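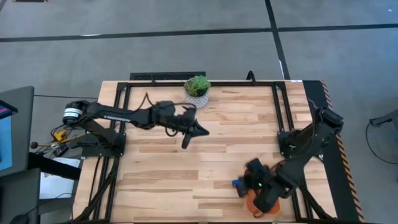

Why does bread dough need to rest before it is shaped?

Dough that has just been kneaded is tight and springy, and a rest lets it relax so that it will stretch without tearing or shrinking back.

Chapter 6
Patience and Flour

If you have ever tried to roll out a pizza base in a hurry, you already know most of what this chapter has to teach. You push the dough out, it creeps back in, you push a little harder, and before long there is a hole in the middle and flour on your shoes. When I was learning to bake, my teacher, Pornthip Paisan, would watch me wrestle like this for a while, and then she would lay a damp cloth over the whole sorry lump and send me off to wash bowls. By the time I came back it was a different dough — soft, easygoing, willing to go wherever I asked.

In Chapter 3 we looked at what happens when water meets flour, and how kneading builds the stretchy web we call gluten. Now we turn to the quiet stretches between the busy ones. We will begin with the short rest after mixing, move on to the long first rise, and finish with the rest just before shaping, which beginners skip more often than any other step (I certainly did, for years).

You will also meet the Saithong loaf, a plain white bread that we will bake again and again until you know it like an old friend. It asks for a first rise of 60 minutes in a mild kitchen, but please treat the clock as a helper and let the dough have the final say. In August it may be ready well before the hour, and on a cold morning it may dawdle.

Before you read on, mix a half batch from the recipe at the end of Chapter 3 and cover it. It can rest while you read the first section.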